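Sorting small parts, a table talk
Clarutow open evening, Sunday, August 9, 2026
Speaker: Gediminas Pētersons

Opening (slow down, smile!)
I love a big round table. You can spread everything out, walk the whole way round it and see every part you own. Ask who sorts at a desk at home. Wait for hands.

1. Rings and posts
Black rings with a silver inner edge, upright metal posts. Start with the rings flat and let people look before they touch.

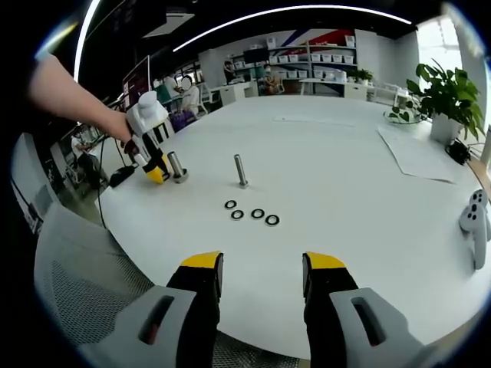 Then the fun bit: which ring goes with which post? Let the room argue. In June one table kept at it for 11 minutes and I didn't want to stop them!

2. One post, one bolt
Fewer parts, more room. Say how nice a shiny cylinder in its round base looks with space around it. Bolts can lie how they like.

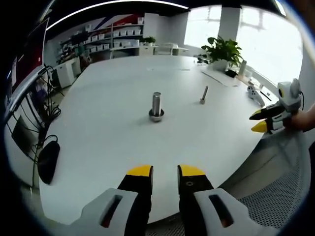

3. Bins
White bins, rows of them, small ones. Mention Kļaviņa's labels (19 so far, all by hand, gorgeous). Pass round the Pinwood tray. Questions, then coffee.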